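Iller Notes > Opinion > Working Practice

Write the rules at the desk, where the toys are

I love a good standard. I know how that sounds! But I've spent 15 years around machines that pick things up, and the best days have nearly all started with a page of plain rules that somebody bothered to test on real clutter.

So when Mhairi Buchanan at Drostgate sent me the draft guide for hand-held gripper work in homes, I read all 40 pages with a pencil and a pot of tea. Most of it is terrific. My one big plea is that it should be written around rooms people live in, with a keyboard in the way and more plush toys than shelf.
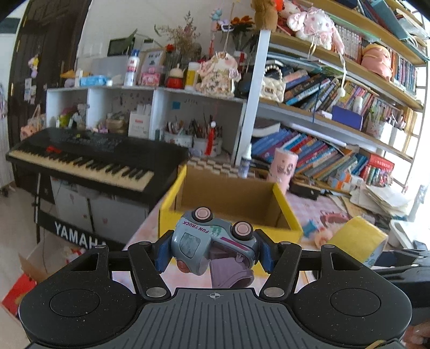 A toy truck in the gripper, wheels up, beside the open box.

Look at what a rule has to cope with there. The draft says to grip an object "in its natural orientation". Fine for a mug on a bench, but which way up is natural for a toy that a kid might leave on its roof? I'd rather the guide said to take it as you find it and write down which way up it was. Craig Crichton disagrees with me on this, loudly, and he has a point about wanting tidy records. I still think the odd angles are the good stuff.

Then there's labelling. The draft wants every object named from a fixed list of 114 words, in English. I get the appeal (I've cleaned up enough messy spreadsheets), but homes don't label their things in one language, and neither should we. 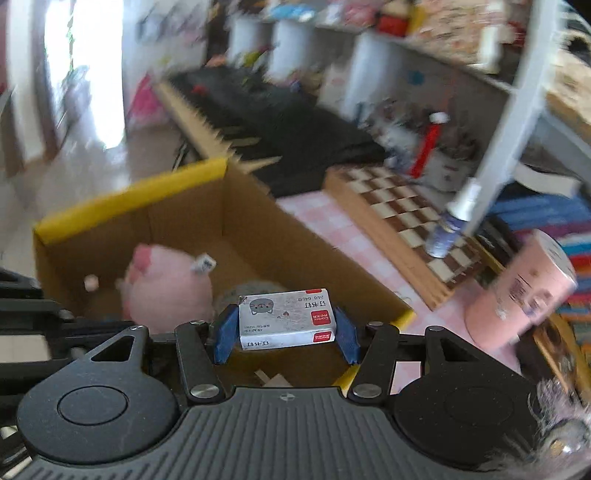 Staples, 24/6, with the printed face turned up.

Cúc Tạ put forward a lovely fix at the March meeting: record the print on the packet in its own script first, then add the list word beside it. It takes a few seconds more and you never lose the original. Please, please put that in!

My other favourite part is the section on asking permission. A shelf of books and stuffed animals tells you plenty about a household, and the draft says people must be able to look through everything before it's shared and pull out whatever they like. I'd go further and put that on page one in large type. Ewan Shearer's colour-coded form from the Gourlay project would do nicely, with a bit of trimming.

Comments on the draft are open until 21/10/2024. If you've ever tried to get a small box between two pads without squashing the corner, you know enough to send one in. Short ones are welcome, grumpy ones too.

Recent in Opinion
Who signs off a shared robot cell?
Kenneth MacBrayne on checklists that get used
Jerirlow's open test benches, one year on
A kinder way to write a stop rule

We use cookies to remember your reading preferences. Accept | Manage settings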